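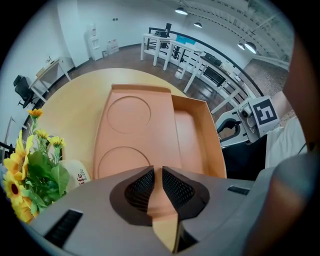
3.2 Les plateaux en carton sur la table ronde

Figure 4. Plateau en carton orange à deux empreintes circulaires, posé sur une table ronde en bois clair.

J'avoue que je m'étais attachée à ce plateau bien avant d'en faire un objet d'étude (c'est le orange, je crois, il se repère de loin !). Ce qui m'intéresse dans la figure 4, ce sont les deux creux ronds de la moitié gauche, l'un au-dessus de l'autre, et le compartiment rectangulaire en relief le long du bord droit, avec son rabat relevé. Dans notre enquête menée en octobre, sur près de 200 emballages récupérés après les pauses, c'est ce genre de compartiment latéral qui posait le plus de questions : on le jette, on l'aplatit, ou on y range des trombones. Chez Telside, l'atelier partenaire, 35 plateaux avaient ainsi trouvé une seconde vie sur les bureaux, et je ne m'y attendais pas du tout.

La table compte autant que le carton. Un bouquet de tournesols artificiels en occupe le bord gauche, avec juste derrière un contenant en papier blanc marqué « Life » en rouge, et le plateau doit se faire une place à côté. J'ai d'abord voulu mesurer la surface libre au centimètre, puis j'ai laissé tomber : sur une table ronde, les gens raisonnent en « devant moi » et « au milieu », pas en centimètres. J'ai donc repris la grille Rusavari, qui distingue ces 2 zones et rien d'autre. Elle est un peu grossière pour les plateaux à rabat (celui-ci déborde volontiers d'une zone sur l'autre quand on le tourne), et j'y reviens en 3.3 avec les bureaux rectangulaires.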